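Wiltlow Robotics Club Forum > Student Projects > Stacking Challenge
Topic: blue on red, our numbers so far (and a question about release height)

gripfiend
Posts: 169

OK so our team finally has enough runs to be worth posting. For anyone outside the club: the task for the Orkach student round is two foam cubes, one red, one blue, and the arm has to pick up the blue one and set it on top of the red one with no human touching anything after you hit go. Sounds like a preschool toy. It has eaten my whole February.

We did 170 tries with the same policy. 29 of them failed, and I went back through every one of those because I wanted to know what was going wrong before we started changing things. 13 were bad grasps. The rest were all at the end, on the release! The cube gets to the right place, more or less, and then it gets nudged or dropped a bit too high and rolls off.
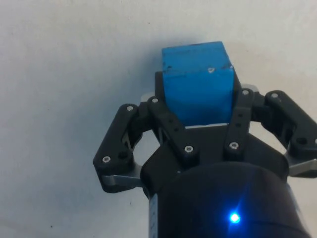 The grasp failures mostly come from the same thing, I think. Foam squishes. If the fingers close a little off center the cube turns as it gets squeezed, and after that every number you have for where the cube is sits a few millimeters wrong. We tried closing slower and it helped some. We tried closing softer and it got worse, so we went back.

My real question is about release height. Do you come down until you touch and then open, or stop short and let it fall the last bit? Rules allow both. My teammates are split and I keep changing my mind.

pallet_jack
Posts: 29

Touch, then open. Always. If you stop short you're trusting that both fingers let go at the same moment, and foam sticks to one side more often than you'd expect.

Also 29 out of 170 is really not bad for February, quit moping.

torquewrench_kid

Going to disagree with pallet_jack. We did touch-then-open all last semester and the bottom cube kept sliding, because the arm pushes down a hair too far and the red one has nothing holding it except cloth. A tiny drop is better. And I mean tiny, like the thickness of a couple of index cards.

What are you using for the target position anyway? Are you finding the red cube once at the start or looking again before you lower?

gripfiend

Once at the start. The plan was to look again from above but the gripper blocks the view right when you need it, so we take the position while the arm is up high and then trust it. I'm starting to suspect that's where half my trouble is.

Our start pose is just gripper open, up and out of the way, fingers pointing down. It goes there between tries too, and every run begins with the arm holding still for a second so the picture isn't smeared. Before we added that second we were getting positions that jumped all over the place and I blamed the lighting for a week (sorry to everyone I made move lamps).

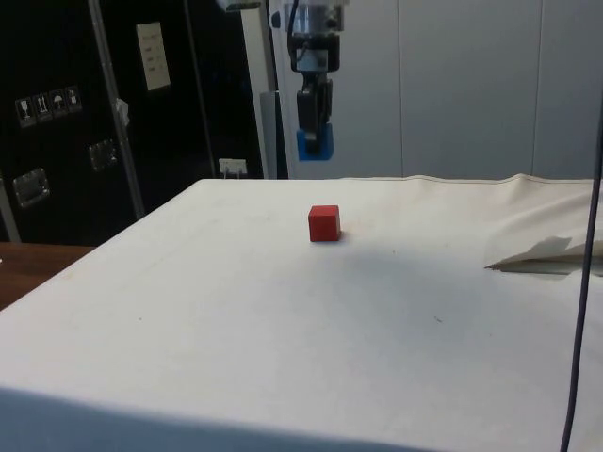

Then there's the cloth. I like the cloth, it's easy on the cubes and you don't get glare, but it does move. If a finger drags on it even a little during the pick, everything on the table shifts with it, and now your saved red cube position is old news. So maybe torquewrench_kid and I have the same problem and it isn't release height at all?

pallet_jack

That's what I was going to say next, tape it down. Tape it under the table edge on all four sides, tight. We used the wide Flenano tape and it held for the whole term. Then run your touch-then-open test again before you decide I'm wrong :)

torquewrench_kid

Taping is fine but the rules sheet says the surface gets supplied at the event, so you could train on a nice tight cloth and then show up to a wrinkly one. I'd leave it loose and make the code deal with it. Look twice. Do the second look after the pick, from off to the side, before you move over the red cube.

quietservo

Long time reader, I'm on the Guzmán team. We use a second camera off to the side of the table for exactly this, so the gripper can't hide the whole stack. It was a pain to line up the two cameras (two evenings, lots of snacks) but we hardly ever lose one to a stale position now. I wrote up the middle part of our sequence for our club page and I'm pasting it in since somebody will ask.

Carry and Second Look

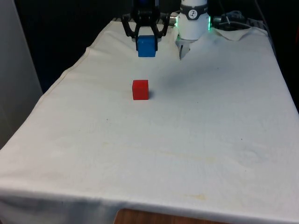

Posted by quietservo, Guzmán team build log, Tue 2 March

After the pick we hold low and check before doing anything clever. The check is only two things: is the blue cube still in the fingers, and where is the red cube now. If the red one has moved more than a quarter of its width since the first look, we throw out the old number and use the new one. If it has moved less than that we average them, which one of our coaches hates, but it smoothed out the jitter and we kept it.

Next we go straight up, across, and straight down. Early on we took the diagonal to save time and clipped the red cube constantly. The extra moves cost us a couple of seconds per try and the scoring barely cares about speed.

For release we go down slowly and stop when the force reading bumps, back off one small step, and then open. So I guess that's both answers?

gripfiend

Oh that's good. Bump, back off, open. I can put that in tonight, we already log the force reading and never use it for anything.

torquewrench_kid

The averaging thing bugs me too, for the record. If you trust the second look enough to check against it then just use it.

quietservo

Your camera may be less noisy than ours. Try it with averaging off and see, it's one line.

pallet_jack

I still say tape. But fine, I'd take bump and back off over a drop any day. What force are you stopping at?

quietservo

I'd have to look, and it won't mean much on your arm anyway. Start low enough that it stops too early, then creep it up until it only stops on the cube.

gripfiend

Doing one change at a time so I know which one did it. Release first, then the second look, cloth stays loose for now. Same number of runs as before, so give me a few days.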